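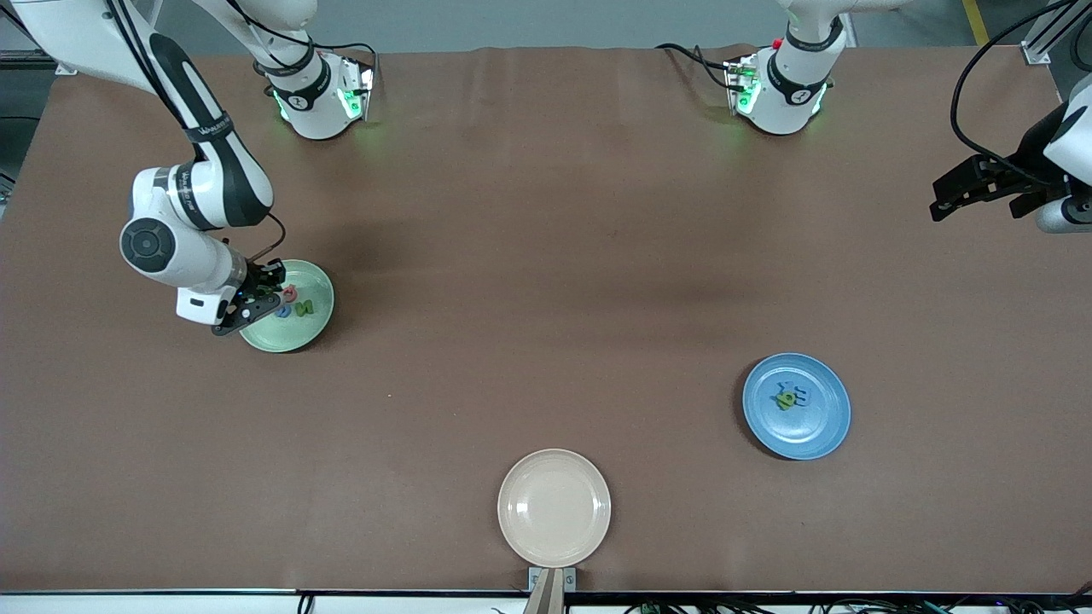
The table at Gonthorpe, with the pink, blue and green pieces on the pale green plate and the cream plate waiting.

İlker Dursun had promised himself he would leave the workshop by nine, and it was already twenty to ten when the left arm said no again.

It didn't say it out loud, of course. It just stopped, thought about things, and went back up to where it had started, with the fingers wide open. On the laptop a line of text appeared: PLAN FAILED, JOINT LIMIT. He had read those words so many times since December that he'd started hearing them in his aunt's voice.

"Okay," he said. "Okay, okay. We move the plate."

He slid the cream plate toward himself until its rim was almost at the edge of the table, and stepped back to look. It was a lovely mess, this thing! Two white arms on one big brown tabletop, green lights glowing at the bases, black cables looping everywhere. He had tied up the ones under the front edge on Tuesday and they had already started to sag. He loved it more than he had loved any car he'd owned.

"You're still here," said Kaplan from the doorway. She had her coat on and a soldering iron in her hand, a combination that usually meant somebody had borrowed something.

"Two minutes."

"You said that at dinner. What's it doing?"

"Serving lunch!" said İlker. "Look, the toys are the food. This arm takes a piece off the green plate, that arm takes one off the blue plate, and they both put them down on the cream one. Without hitting each other. That's the part I'm on. The without hitting."

Kaplan came around the table to see. She built clocks at the other end of the room, big slow ones with weights, and she had strong feelings about anything that needed a laptop to move. But she put the iron down, and she bent over the green plate with her hands behind her back like someone in a museum.

"Why is everything in a pile?"

"Because people's food is in a pile."

"Start with one thing by itself."

"I did one thing by itself. I did one thing by itself for 43 days." He was already typing. "It can do one thing by itself in its sleep. The pile is where it gets good, because when you grab the pink one you nudge the blue one, and then the blue one isn't where you thought it was, so you have to look again. It has to look again! Every time. I only got that working on Friday."

He called the program Kolla. It had grown to 1,308 lines, a good third of them comments to himself, some of them rude. The first version had lived in a single file named Dukevetti, after the dog next door, who would also pick things up and put them down somewhere else if you were patient with him. Dukevetti the program had thrown a toy behind the radiator on its first night. The toy was still back there.

"So what's a joint limit?" asked Kaplan, reading the screen.

"Put your hand flat on your back, between your shoulders."

She tried it. The coat made it worse.

"Now turn your palm the other way."

"I can't."

"Joint limit," said İlker happily. "It wants to reach the cream plate with the wrist twisted the long way around, and it runs out of wrist. I keep telling it there's a shorter way."

"You keep telling it, or you keep moving the plate?"

He opened his mouth and closed it. He had moved the plate four times that evening. He had moved the plate last night too, and on Thursday he had moved the whole blue plate and its yellow-green pieces over to the right and then back again.

"When a clock runs slow," said Kaplan, "I don't move noon."

He laughed so hard he had to lean on the bench. Then he sat down and scrolled up, past the parts he was proud of and into the parts he'd written in one weekend and never opened again. Somewhere in there was the starting pose. He had picked it because it looked good. The arm came down over the table in a nice curve, like a swan's neck, and he had liked that so much that he'd never asked where it left the wrist.

It left the wrist nearly all the way turned. Every single move began with the arm already wound up like a towel.

"Oh, you poor thing," said İlker.

He changed one number. Then he changed the matching number for the other arm, with the sign flipped, and checked the sign, and checked it again, and laid his hand beside the stop button on the bench.

"Should I stand somewhere else?" asked Kaplan.

"Maybe by the clocks."

She didn't go. He pressed the key. The left arm lifted, unwound itself with a soft whir, and settled into a pose that was honestly kind of ugly, elbow out, like a man carrying a couch. The right arm did the same. They waited there. He cleared the old plans and asked for a new one, and the laptop chewed on it, and the line of text came up: PLAN OK.

"Is that good?"

"Shh. Yes. Shh."

The first arm went down to the green plate. The fingers opened over the pile, stopped, looked, and shifted a hair to the left. They closed on the pink piece. The blue one rolled a little, just as he'd said it would, and he pointed at it wildly without making a sound. Then the arm swung toward the near edge of the table, and the wrist turned the short way – the short way! – and the pink piece dropped onto the cream plate with a click.

The second arm was already moving. It had waited for the first to clear, and now it came in over the blue plate, low and careful.

"Look at it waiting its turn," said Kaplan. "I have nephews who can't do that."

It picked up a yellow-green piece and brought it across. Click.

İlker ran it again with everything back where it had been, and again with the pile turned around, and then Kaplan wanted to put the pieces out herself, and she stacked one on top of another to be mean. The gripper took the top one and left the bottom one alone. She took off her coat.

At a quarter past eleven he wrote in the workshop log, under 19 Jan 2025: Kolla serves lunch. New home pose, ugly, do not touch. Ask about the radiator.

"What if you gave it three plates of food?" said Kaplan, who had found a box of bottle caps and was sorting them by color.

He pulled up a second stool.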